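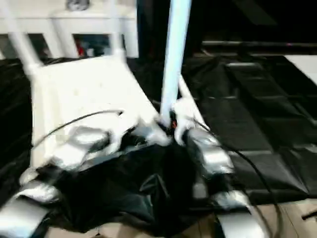

Blur rejection in Plinier drops head camera images that are too soft for the grasp planner to use. It is off by default. Turn it on before you tune anything else in this section. Fast head motion softens every edge, and a pale object such as the light blue pole against a white surface then gives the segmenter very little to work with – the outline of the fingers may merge with it.

1. Stop the arm controller and open the Perception tab.
2. Set Blur Filter to On and Reject Level to 3.
3. Set Hold Last Pose to 2 frames.
4. Click Apply, then restart the controller.

Note: Reject Level runs from 1 to 6. At 6 the filter passes only very sharp images and the pose estimate may go stale during a regrasp.

Caution: Do not change Hold Last Pose while the grippers are closed on a part. The planner reloads its targets and the fingers can open.

Settings saved before December use the old Bolludeo format and must be imported again (see Importing Profiles).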